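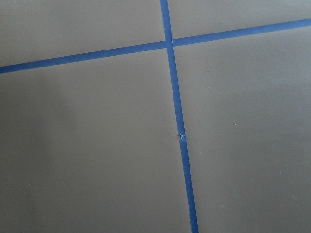
Figure 3. Wrist view of a tape crossing on the work surface.

3.2 Finding the grid

We were rather fond of the blue tape from the start, and Tridard, our small localisation module, leans on it heavily. It fits a line to each strip and takes the point where the two meet. Small creases in the tape can pull a fit sideways, so we keep only the 65 strongest edge points per strip and let the rest go. The planner then works out which square the gripper is over, be it the cutting board's or the tray's.
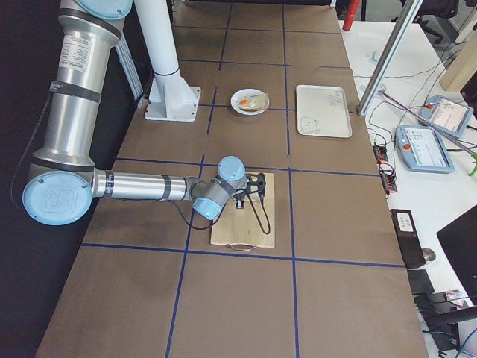 3.3 Timing

Each fit is given 6 ms.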